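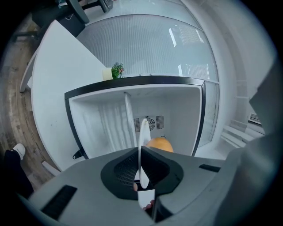
Figure 3.1 A thin white disc held on edge.

Chapter 3
Keeping Food at Home

Before households had electricity, keeping food was a daily job. Milk was bought in small amounts and used the same day. Butter sat in a crock in the coolest corner of the house, and meat was salted or smoked in the weeks after slaughter. In the farming district of Merdale, families cut ice from the lake every February and packed it in sawdust. A well-built ice house could hold more than 3,000 blocks.

The town of Alvarado had no lake. Its 294 households relied on cellars, and a bad summer meant a good deal of waste. Drita Krasniqi, whose household diary is quoted in Section 3.2, kept her eggs in a barrel of limewater and wrote down each one she had to throw out.

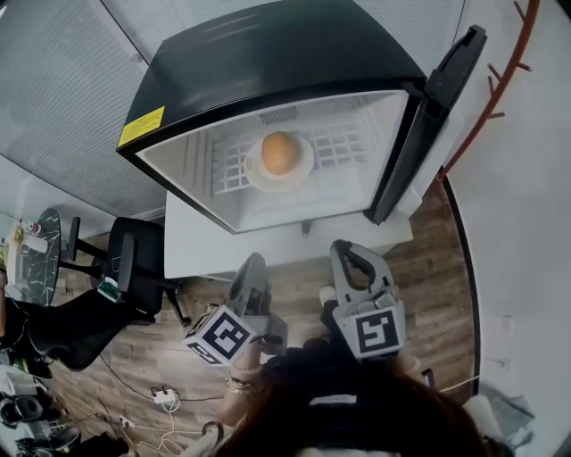
Cold does not kill most of the organisms that spoil food. It slows their growth, so the food lasts longer. Drying and salting work in another way, by taking up the water these organisms need. Vinegar makes the food too sour for many of them.

In this chapter you will learn how each method works and which foods it suits. You will also learn how to plan a week's shopping around the storage space in your own kitchen.

Key terms: spoilage, curing, brine, cellar, shelf life

Before you read: List the foods in your home that are stored at room temperature. Keep your list for the activity on page 69.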